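Unit 3: Reading a Coin Listing

Handout for the evening course, Skillcombe Adult Learning. Instructor: Edeltraud Ruppert. Bring this to the next session along with the weight worksheet from Unit 2.

## What this unit covers

Last time we worked on metal content and how to turn grams into troy ounces. This unit is about the written listing: what a seller tells you, what the words mean, and what you still have to ask. We use silver coins in the exercises. Most of it applies to gold and to base metal coins as well.

## 1. The parts of a coin

Learn these terms first. Listings use them without explanation.

- **Obverse**: the "heads" side. On many coins it carries a portrait or a national emblem.
- **Reverse**: the other side, usually with the main design.
- **Field**: the flat area around the design. Scratches show up here first.
- **Relief**: the raised parts of the design. The highest points wear down before anything else.
- **Rim**: the raised border that protects the faces.
- **Edge**: the outside surface, seen when the coin stands up. It may be plain, reeded (grooved) or lettered. Beginners often write "rim" when they mean "edge."
- **Mintmark**: a small letter or symbol showing where the coin was struck. Some coins have none.
- **Legend**: the main inscription, often running along the rim.

## 2. Strike and finish

Two words cause most of the trouble: *proof* and *uncirculated*.

**Proof** describes how a coin was made. The blanks and dies are specially prepared and the coin is normally struck more than once. Many modern proofs have mirror fields and frosted designs. A proof that somebody carried in a pocket is still a proof, though a damaged one. You will see it called "impaired proof."

**Uncirculated** describes condition. The coin has not been used as money and shows no wear. It can still have bag marks, which are small nicks from other coins in the same bag or bin.

**Brilliant uncirculated**, or BU, is used loosely. One dealer means full original luster and another means the coin came straight from a roll. Check the dealer's own definitions page if there is one.

## 3. Weight and fineness

Fineness is given in parts per thousand. A coin marked 925 is 92.5 percent silver, and a coin marked 999 is 99.9 percent silver.

To get the fine silver content, multiply the total weight by the fineness and divide by 1,000.

Worked example: a 50 g medal at 925 fineness.

50 × 925 ÷ 1,000 = 46.25 g of fine silver

To get troy ounces, divide by 31.1035. The answer is 1.487 troy ounces, rounded to three places.

Watch for listings that give only one weight and do not say whether it is the total weight or the fine weight. On a 999 coin the difference is tiny. On a 500 coin it is half the metal.

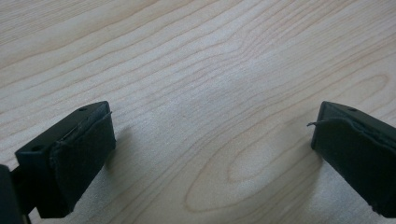 ## 4. Photographs in listings

There are two kinds of photo, and the wording tells you which one you have.

*Actual item*: the coin in the photo is the coin you get. Older and graded coins should be sold this way.

*Stock photo* or *representative photo*: the seller used one picture for the whole batch. This is normal for new bullion. It tells you nothing about spots, fingerprints or rim damage on your coin.

With a stock photo, read the text for a condition statement. "As issued" usually means in the state the mint sent it out. "May show minor toning" means you should expect some toning and should not plan on returning the coin over it.

## 5. Practice listing

Read this one through twice before you mark anything.

> Segura Harbor Medal, 2000. Silver, 50 g. Reverse shows a lighthouse and two boats. Obverse has the town arms. Proof-like finish. In capsule, outer box missing. Mintage 17 hundred. Photo shows type of medal supplied. Sold by Plusmont Coin & Medal, Flilville.

Mark the following on your copy:

1. The fineness. (It is not given. "Silver" alone is not enough.)
2. The word "proof-like." It means the surface resembles a proof. It does not mean the piece was struck as one.
3. The photo statement. Decide which of the two kinds in section 4 it belongs to.
4. The missing box. Write down whether the listing says anything about a certificate.
5. The word "medal." A medal has no face value and is not legal tender. Some are well made and collected in their own right, but they should not be priced as coins.

Then write the email you would send to the seller. Keep it to 3 questions. Long lists of questions tend to get partial answers.

## 6. Shipping and returns

Check who carries the risk in transit, whether a signature is required, and how long you have to return the item. Many sellers will not take back a coin once it has been removed from its capsule or sealed packet. Take photos through the plastic first.

Do not clean a coin before returning it, or at any other time. Silver dip takes off a thin layer of metal along with the tarnish, and repeated dipping leaves the surface dull.

## Homework

Find two listings for the same coin from different sellers. Copy the full text of each. Underline every fact, circle every opinion ("stunning," "rare," "must-have"), and compare what is left. Unit 4 covers grading scales, so leave the grade column on the worksheet blank for now.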